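Busy Walls, Small Rooms: What Renters Stick Up and Why
Project report, Interiors and Living Spaces, second year
Submitted 2025-03-07

How I got onto this

I've rented five places since leaving home and every single one has been painted the same colour. You know the one. It's on the edge of being cream, it shows every fingerprint, and the agent will call it "neutral" like they're doing you a favour. So when the project brief said to pick something about the way people live in rooms they didn't design, I was always going to end up on walls.

My first idea was paint, but most leases won't let you paint, or they'll let you if you paint it back, and no one I know has ever had the energy to paint it back. Then I went to a friend's flat in Holturport and she'd covered one whole end of her kitchen in a dark leafy print. It was bold! It was also coming off at the bottom, where the kettle steam got it. I stood there poking at the curly bit for ages and went home with a topic.

What I wanted to know was pretty simple. Who is putting this stuff up, what patterns do they go for, does a heavy pattern really make a small room feel smaller like everyone's mum says, and what happens when you have to take it all down again?

What I did

There were three parts. I ran an online survey, I visited some homes, and I did a wall myself in my own bedroom.

The survey went out through the uni noticeboard and two Holturport buy-swap groups. I got 319 answers, far more than I'd planned for (I had written my first set of questions thinking I'd be reading maybe a few dozen by hand, so there's a free-text box on nearly everything and I regret it). Of those, 86 had put up peel-and-stick wallpaper or contact film in a place they were renting. The rest either owned, lived with family, or had thought about it and chickened out. I kept the chickened-out group because their reasons were some of the best reading.

The home visits were all in the Bekilis flats near the old ferry stop. I picked Bekilis because the units have nearly the same floor plan, so you get to see what different people do with the same awkward living room. Same window, same heater in the same bad spot, same little return wall beside the front door that's too narrow for furniture and too wide to ignore. I asked everyone the same questions and I sketched the walls instead of photographing them, mainly so people would relax about the washing up.

My own wall was the one behind my bed. I set a limit of up to $300 for everything, tools included.

What people choose

I had expected pale stuff. Soft stripes, fake linen, that kind of thing. There's a fair bit of it out there, and people in the free-text boxes were nice about it without being excited. "It's fine" came up a lot.

But the people who wrote whole paragraphs were the ones with plants and dark colours. Leaves, vines, ferns, big tangled jungle prints, and quite often on black or a very dark green. One person said she'd lived with white walls for so long that she wanted to feel like she was inside a hedge. Another said he chose black because his landlord would hate it, then found he loved it, then bought two more rolls for the hallway.

Marble was the other big one, mostly on benchtops and shelves and sometimes on floors. The marble people and the leaf people overlap a lot, as far as I can tell. Once you've done one surface you start looking at the others.

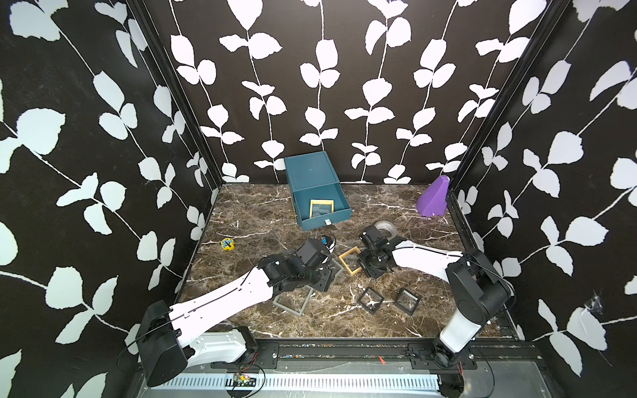
There's a practical side to vines that I hadn't thought about until I was up the ladder myself. A vertical stem gives you something to follow. If your strip is going crooked you can tell straight away, and you can peel back and fix it before you've pressed the whole length down. With a scattered print, like little flowers going every which way, you don't notice you're off until you get to the skirting board and there's a triangle of bare wall looking at you.

The flip side is that the same stem shows up every join. If the two halves of a leaf don't meet, your eye goes to it every time you walk in. One of the Bekilis tenants had a join like that right at eye level beside the telly and told me she'd watched whole seasons of shows without really looking at the screen. She's put a calendar over it now.

Does it shrink the room?

The advice you get everywhere is that dark, busy walls close a room in. I asked people to rate how big their room felt before and after, and I know that's a wobbly way to do it, since they're remembering the before. Still, the answers were more mixed than the advice would have you think.

People who did one wall mostly said the room felt the same size or a bit deeper. A few said the dark wall seemed to move away from them, and I agree with that, because mine does it in the evening. With the lamp on you sort of lose track of where the wall is.

People who did three walls or the whole room were split right down the middle. Some found it cosy and some found it too much, and what seemed to matter was the corners. Where the pattern runs straight on one wall and then hits another wall where it's running at a different angle, the corner gets very loud. In the flats I saw, the rooms that felt calm had either matched the pattern around the corner or had something plain covering the join, like a strip of trim, a bookcase or a curtain. The trim was dead cheap too. One couple used black edging along both back corners and it made the whole thing look like it came with the building.

The other thing is the floor. A patterned floor under patterned walls was the combination people were most nervous about, and I was all ready to write that it doesn't work. Then I visited a unit with dark marble-look vinyl in the bathroom and leafy walls, and it was easily my favourite room of the lot. Both patterns were dark with pale lines so they sort of agreed with each other. I wouldn't want to look for a dropped earring in there though.

That leads to something that kept coming up in the free-text boxes, and I never asked about it. People with busy rooms said they'd changed how they keep their stuff. On a plain white shelf you can have beige things and see them fine. Put the same things against leaves and they vanish. So they'd swapped to bright storage in solid colours, or shut things away in drawers. One woman painted all her bedside drawers orange for exactly this reason. I'd love to do a second project just on that.

My own wall

I used Evholm peel-and-stick in a dark fern print and I'm mostly happy with it. The backing comes off cleanly and it can be lifted and put down again a few times before it gets linty. I put it up over a weekend in December, which was silly, as it was stinking hot and the adhesive grabbed the second it got near the wall. Do it on a cool morning if you can.

Things I'd tell myself if I could go back:

Wash the wall with sugar soap and give it a full day. I gave it an hour and there's a bubble near the powerpoint that I can press down every night and it's back by breakfast.

Start from a plumb line and not from the corner. My corner leans. I reckon all corners lean.

Buy one more roll than the calculator says. The calculator doesn't know about the repeat, and I wasted nearly a third of a roll lining up ferns.

A fresh blade for every strip. Blunt blades drag the vinyl and you get a little torn moustache along the skirting.

I came in under budget, but only because I borrowed the ladder and the spirit level. If I'd had to buy those I'd have gone over.

Taking it down

This is the part the survey was most anxious about, and fair enough, because it's bond money. The answers came down to what was underneath. On older paint that had been through a few tenants and had time to harden, it mostly came off fine. On fresh paint it often took the paint with it, in strips, and there were some pretty sad stories. A few people had warmed it up with a hair dryer and pulled slowly and low, keeping it close to the wall, and they had far fewer complaints than the ones who just ripped.

For my own test I peeled two patches behind the bedhead. The slow, warm one came away clean. The fast one left a mark the size of a ten-cent coin, and I've filled it and I'm choosing not to think about it until the inspection.

I also rang Shirima, the agency that looks after Bekilis, to ask about the rules. They want a request in writing with the product name, and they want to see the wall at the end with nothing on it. That was all. Hardly any of the tenants I visited knew they could ask, and two of them had been hiding their walls at inspection time with sheets!

Problems with the project

My survey leans heavily towards people who like this stuff enough to click on a link about it. The Bekilis visits are all one building, and the people who said yes to a visit were the ones proud of their walls. I also never found a good way to measure how big a room feels. If I did it again I'd get the same people to rate the room before they start, then a week later, then after a few months when they've stopped noticing it.

I'd also leave off the free-text boxes, or at least some of them. I'm still reading the one about the hallway.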